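How to Trim and Label Hand-Held Gripper Demonstrations So a Policy Can Learn From Them

Welcome back, and if you came over from the page on mounting and calibration, I'm glad you made it through that one, because it was long and I know it. This part is about what to do once your demonstrations are recorded and sitting on a drive. It's the least glamorous stretch of the whole method and I have a real soft spot for it, mostly because it's where our own results got better after months of fiddling with the network instead.

A little background first. Our group in Warkau trains grasping policies from footage recorded with hand-held grippers, with a wrist-view camera looking out over the two fingers. The task set we call Kedalik is all shoes: pick one up off a table, turn it if needed, and set it on a rack. Shoes are wonderful for this. They're familiar, they come in every shape, and a policy that does beautifully on sneakers can fall completely to pieces on anything with straps and a heel.

What you'll need: your recorded episodes with the finger width logged alongside the video, a viewer that can step through one still at a time (we use a little in-house tool called Drandetti, but anything that steps will do), and a spreadsheet or plain text file for your labels. A cup of something warm helps too.

Step 1. Find the approach, and start there

Most people holding a gripper wander a bit before they commit. They swing in over the table, look at the rack, change their mind, and then go. Early on we left all of that in, thinking more data was more data, and the policy learned to wander right along with us! So open an episode, play it through once at normal speed without touching anything, and then go back and look for the moment the hand turns toward the shoe and keeps going. Mark that as your start.

Don't be too stingy. If you cut right up against the grasp, the policy never sees how to line itself up from farther away, and it'll hover helplessly if the shoe isn't already between its fingers.

Step 2. Mark the last open still

This is the label I'd keep if you made me give up all the others. Step forward slowly until you reach the final still before the fingers begin to close, and write its number down. Check it against your width log, which should be flat up to that point and then start to drop.
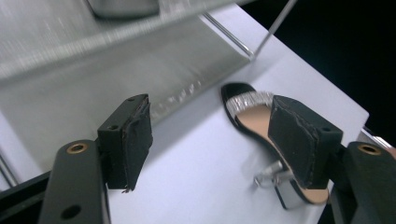 The trouble is that the pads get in the way of your view just when you most want to see. With an open shoe you may lose the whole middle of the footbed behind one finger, and it's tempting to guess at contact from what's left showing. Please don't. Use the width log for timing and the video for position, and where the two disagree, put a question mark in your notes and move on. Ileana Chiriac, who labeled most of our first batch, used to agonize over these, and when we compared her guesses with her question marks later on, the question marks were far more useful to us.

Step 3. Label where on the shoe the grasp is headed

We use 3 labels: toe, middle and heel. Pick by where the pads are going to land, and ignore where the camera happens to be pointing. For a closed shoe this is easy. For sandals, judge by the footbed and forget about the straps, or you'll end up with two labelers giving you different answers for the same episode all afternoon.

Step 4. Handle the blur

Wrist views blur whenever the hand turns quickly, and often only in part, so the near things stay crisp while the background smears. We used to throw those episodes out. Cristóvão Garcia talked me out of it, and he was right, since the robot's own camera is going to blur in much the same way when it moves. Keep an episode if the pads and the shoe are readable at your Step 2 mark. Drop it if they aren't.

Step 5. Train twice and compare

Set aside a test group of shoes before you do any training at all. Then train once on the raw episodes and once on the trimmed ones, with every other setting left alone. We had 400 episodes for this comparison and held back 6 shoes that appeared in none of them. The trimmed version did better on the heeled shoes and about the same on the flat ones, and its approaches were noticeably straighter. I wouldn't promise you the same from a different set of objects, but it costs you only one extra training run to find out.

A few odds and ends

Look over your finger pads between sessions. Worn edges do change how a finger looks to the camera, and we note the pad condition in the session file so we can sort by it later.

Have 2 people label a small shared batch before you split up the rest. Pop, our labeling sheet, has a column for the labeler's initials, and I'd add one to yours.

Save your untrimmed originals somewhere safe. You will want to move a start mark eventually, and in January I had to move a great many of them.

The next page covers converting the trimmed episodes into training format, including what to do when the width log and the video have drifted apart.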